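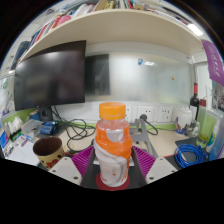
Orange-capped bottle in the hand gripper, on the red disc.

Teaching by hand, part two
Posted 10/8/18

I spent most of last week moving one bottle to one coaster. The job is called "put drink on coaster" in my notes and it is the second task I have tried to teach the arm since I moved the project over to Studbridge. The first was closing a drawer, and I wrote that one up already.

I don't use the arm at all for recording. I hold the gripper by its handle, do the task myself, and the recording gets turned into motions the arm can copy later. With the remote setup I had before, one try took me as long as ten of these do now. It also made my neck hurt. I still keep the remote control plugged in for fixing things at the end, but for plain picking and placing I would not go back to it.

The plan is 500 demonstrations. As of tonight I have 51 that I would keep. I threw out a good number, mostly from the first evening, when I was moving too fast. My hand can swing around a mug in a way the arm can't. The motion looks fine when I play it back, and then the checker in Skemholm (my conversion script, still no manual, sorry) marks it red for joint speed. So I slowed down. I now count to myself on the way in, close, wait, and only then move.

The wait turned out to matter more than I expected. If I start moving while the fingers are still closing, the arm learns to do the same, and its fingers close slower than mine. On the drawer it didn't matter. A bottle tips over.

I also decided not to tidy the desk first. The drawer task was recorded on a clean table and the result only worked on a clean table. So the cables, the tissues, the papers and the mug all stay where they are, and I shift the start position of the bottle between tries. In some it starts close to the mug. Those are the ones I get wrong most often myself. 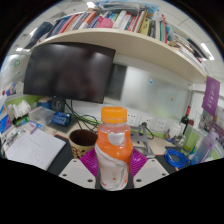 A reader wrote in after the drawer post to say I was wasting my time with small changes like that, and that I'd get more out of changing the whole room than nudging one object a few inches. The same reader thought 500 tries at one desk would teach the arm the desk and very little else, and suggested splitting them over 5 or 6 places.

I think that is mostly right. My trouble is that I only have one desk I can use in the evenings. I did ask at Rashidi, the print shop downstairs, and they said I can have their back counter for a day later in October. That would give me a second place with different light and a different height. A third would have to be my kitchen. I'm going to stop at 200 here and do the rest elsewhere, and see if it does any better than the drawer did.

Some notes on the grip itself, for anybody doing the same thing.

Come in level. If I tilt the gripper down, I get the cap or the neck, and the bottle swings when it lifts. Lower on the body is steadier.

Open all the way before backing off. For a while I was opening just enough to let go, which is what you'd do with your own hand, and one finger would drag the bottle along on the way out. I had to throw away a whole run of those.

Stay put for a second after the release. The script uses that pause to find the end of the task. Without it, the next try gets glued on to the last one and I have to cut them apart by hand.

Ribbed fingers are better than the flat ones I started with. They give a little when they press, so I can be off center and still get a decent hold. The flat ones pushed the bottle sideways.
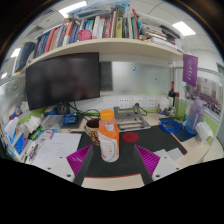
The other thing I changed is how I handle mistakes. On the drawer I deleted every try that had a miss in it. Now if I miss and fix it without stopping, I keep the try and tag it. The arm is going to miss too, and with only clean tries to learn from it has no idea what to do next. It just closes on air and carries the air to the coaster. I watched the drawer version do something like that over and over, pulling on a handle it wasn't holding.

Tagging is done in Greltadent, which is slow to open but has decent keyboard shortcuts. I have three tags so far: clean, fixed, and bad grip. I tried having more and kept mixing them up.

Next I want to get to 100 and run a first training pass overnight. I don't expect much from it. Mainly I want to see whether it heads for the bottle or for the mug. If it goes for the mug I'll record more tries with the two close together before I go downstairs to the print shop. I'll post the numbers either way.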